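Keys, again

27 Feb 2019

Quick one, I have to be out the door in a bit. Which is sort of the whole subject.

Lost my keys again last week. Wendell found them in the pocket of a coat I swear I checked. I was late for the Baird thing, the bus had gone, rained the whole way. So. Enough. The key board is finally up and every key in this place is going to live on it or get thrown out.

Decided on the wall by the white table. Not pretty, that wall. Scuffs, smudges, little marks I keep meaning to paint over and wont. But it's where I drop everything when I come in, so it's where the board had to go. Grey board, four white diamond hooks. I wanted it high. Ross Gunn came over with his drill and said it was too high, I said I'm the one using it, he sighed and drilled.
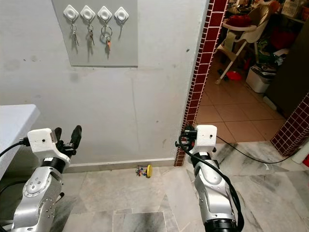 Spent most of the evening on the sorting, really. I had a jar. You know the kind of jar. Bike lock keys for bikes I sold, a suitcase key, a mailbox key from the old apartment on Plosulum Court that I should of handed back and didn't. Kept anything I could match to a lock. Tried the doubtful ones in every door, drawer and padlock I own, up and down, feeling like an idiot.

The folding table did most of the work. It's only meant to be there till March, when the real one gets delivered, but I've gotten fond of it. Tip everything out, push it into piles, fold it up after if you need the floor. Mine mostly stays up. I eat there, I do bills there, Wendell does his crossword there and leaves pens. 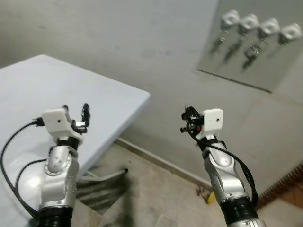 Rules so far. House keys on a hook the second I walk in, before shoes. Spares stay put. If you borrow the shed key it goes back the same day (Wendell). No receipts, no hair ties, no masks from the Hundine party hung up there as a joke. It's for keys.

And don't put keys on the table! Even for a minute. The table is how it all starts, first one thing, then the mail, then you can't find anything under the mail.

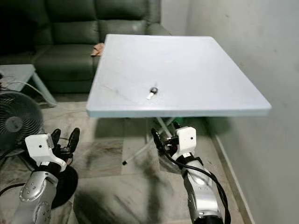
On the table. What did I just say.

Still to do: labels. I bought some tags from Flelto and they're too small to write on, so either I find a finer pen or send them back. Also the wall, maybe, when its warm enough to leave the windows open.
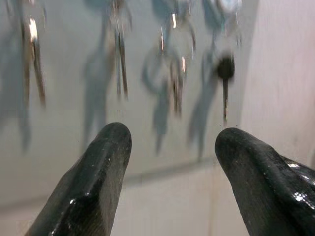
Other stuff this week

Sink is draining again, Ross did that too, I owe him dinner. Read 165 pages of the lighthouse book and then left it at work. Soup was fine, needed salt. More when I have a proper hour, got to run.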